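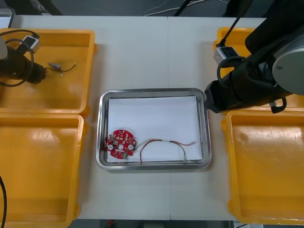

What does the Prultness service include for a shop that handles small wired circuit boards?

It includes a two-arm workcell on loan or lease, the setup of one sorting task at your site, operator training, and support by phone and by visit for the length of the agreement.

The Standari Equipment Office completed its review of Prultness in October. This thread sets out what we looked at, what we found, and the terms on which member shops may now request the service.

The review covered one job: picking boards with attached leads out of a steel tray and placing them in bins. Loose wires are the hard part. A bare board is a simple pick for most systems on the market. A board with a bundle of thin leads and a connector at the far end behaves differently each time it is set down.

Work took place at our Bhardwaj Street site. The trial ran for 17 working days and was led by Maricica Tănase of our assembly group. Prultness staff were present for setup and for the first shift. After that the cell was run by our own operators.

In total, 1874 boards were presented to the cell during the trial. Of these, 149 needed a person to step in. Every other board was placed in its assigned bin without help.

We reviewed the log entry for each of the 149 stops. The most common cause was a lead caught under the board, so that the gripper closed on the wire as well as the board edge. The second was a connector left hanging over the rim of the bin after release. Dropped boards were a small share, and no board in the trial was scrapped as a result of handling.

Members have asked about damage to connectors. Our inspectors checked the crimps and housings on each lot before and after sorting. They recorded no pulled pins. We would still advise any shop with fine-pitch connectors to ask for a sample run before signing. Our lots used one connector family only.

Paper in the tray matters more than we expected. On bare steel, the boards slid when the gripper made contact and the pick had to be repeated. A plain white sheet cured most of this. Prultness does not supply liners. Members should plan to buy them, and to change the sheet at the start of each shift.

Bin color may be chosen at the time of order. We used yellow throughout, to match the bins already in stores. The cell asks for each bin to be taught again if its size changes, and the standard bins can be swapped one for one without a new setup.

On teaching a new task: an operator guides the arms by hand through the motion, repeats it with the parts in different positions, and saves the set. Our operators needed most of one shift to teach the first board type. The second went faster. Staff with no robot experience were able to do this work after the standard training day.

Two arms are included in every package. Members asked whether a single-arm version could be had at a lower price. It is not offered. In our trial the second arm was used mainly to steady a lead while the first made the pick, and we do not believe the results above could have been reached with one.

Floor space should be considered early. The table itself is modest, but the arms need clear room on both sides and the cables need a safe route. At our site the cables had to be moved once after the first layout crossed a walkway. Prultness did this at no charge, and the layout drawing sent to members has since been corrected.

Noise was not a concern. Operators at the next bench were asked for comments at the end of the trial and raised none on this point. They did ask for a shade over one of the overhead lights — glare from the bins was tiring on the eyes late in the day.

Speed: the cell is slower than a trained person on this job. Members who need higher output per hour at a single bench should not choose it on those grounds. Its value in our trial was steady running through breaks and shift changes, and the release of one operator to inspection work.

Static control deserves a separate mention. The gripper pads supplied with the cell are rated for use near electronics, and our own meter readings agreed with the supplier's sheet. Grounding of the table and tray remains the duty of the shop. Please have your own quality lead sign off before live product goes through.

The Office also looked at the service offered by Zerkham. Their system was quicker on bare boards. It could not be set up for boards with leads within the time allowed, and the review was closed on that basis. Zerkham has been invited to submit again when its wire-handling option is ready.

Support was tested without notice. We placed three calls, one of them at 6:40 in the morning. All were answered by a technician with access to our cell's records. One led to a site visit, for a worn cable clip on the left arm. The visit was made the next working day.

Terms for member shops: the agreement runs by the quarter and may be ended with one month's notice. Shipping, setup of one task, and the training day are included. Each further task set up by Prultness is billed separately. Tasks taught by your own staff carry no fee.

Points we have asked the supplier to improve: a clearer warning when a lead is trapped, a printed quick guide at the cell, and a stop log that can be exported without a call to support. The first is promised in the next software release. We have no date for the others.

Our finding is that Prultness is suitable for member shops sorting wired boards in mixed lots at moderate volume. It is approved for lease. Approval for purchase is held over until a cell has completed a full year in daily use.

Requests go through the usual equipment form. Please state the board type, the length of the leads, and the table space available, and attach a photograph of the parts as they normally arrive. Incomplete forms will be returned.

Maricica Tănase will hold an open session at Bhardwaj Street for members who wish to bring their own boards and try them on the cell. Places are limited to two persons per shop. Replies to this thread are read by the Office during working hours.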